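My first graduation speech, and the seven pages I did not read

In February my old department called me and asked if I would speak to the students who finish this year. I said yes before I understood the question. The woman on the phone was Ebise Gebremichael, from the student office, and she speaks very fast. When I put down the phone I had to call back and ask how long the speech should be. Seventeen minutes, she said. I thought it was a strange number, but it seems that somebody once measured how long people can sit in those chairs.

I should say that I finished my own master's in adult education there, and that I went to the ceremony then without understanding half of the speech. My English was good for reading and bad for jokes. The speaker told many jokes. I laughed one second after the others, every time, and my neighbor Mulugeta Lencho, who arrived in the country the same month as me, laughed one second after me. So I promised myself that my speech would have no jokes which need a quick ear.

I wrote the first version in two evenings and it was 2,000 words. I was proud of it. It had a quotation from a philosopher, a story about my grandmother, and a long part on the history of evening schools. I sent it to Coralie Trevaskis, who was my thesis adviser, and she sent it back with one line under the part about evening schools: "Who is this for?" I was a little offended for a whole day. Then I took it out. 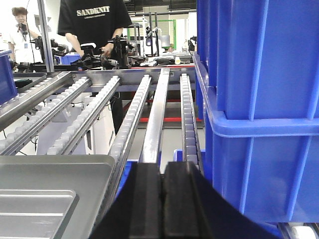 Stacked blue crates.

What stayed was the story of my first class as a teacher. I had nine students, all of them older than me, and I had prepared a lesson on the past tense. One man, Mesfin Ejigu, raised his hand and asked how to write a letter to his landlord. I told him we would come to letters in the spring. He was polite and he did not come again. I met him two years later at the bus stop, and he told me that he had found a neighbor to help with the letter. He was not angry at all. I have thought of that man more often than of any book I read for my degree, and I wanted the graduates to hear about him before they had their own first class.

I practiced in the kitchen, standing, with the pages on top of the bread box. My problem is the word "colleagues." I say it well when I am calm and badly when I am looked at. In the end I wrote "the people you work with" in all four places.

The ceremony started at 10 in the morning. The gown they lent me was too long and I held it with my left hand on the stairs. Brock Ouellet, who leads the program now, introduced me and said my name correctly, both parts, and I know he practiced it because I heard him doing it in the corridor. Then I put my pages on the stand and saw that I had brought the old version, the one with the grandmother and the evening schools. Seven pages!

So I left them there and spoke without them. I forgot the thank-you to the library. I said "colleagues" once, by accident, and it came out fine. I told about Mesfin and the letter, and in the second row a woman with a small child on her knees nodded the whole time, and I spoke mostly to her.

Afterward there was coffee and a very sweet cake. A graduate asked me if he could have the text of the speech, and I had to tell him that it does not exist. I have tried to write it down here for him, but it is already becoming different from what I said. If anybody from the library reads this, thank you for the room on the third floor, and for the heater.

14 shares
3 comments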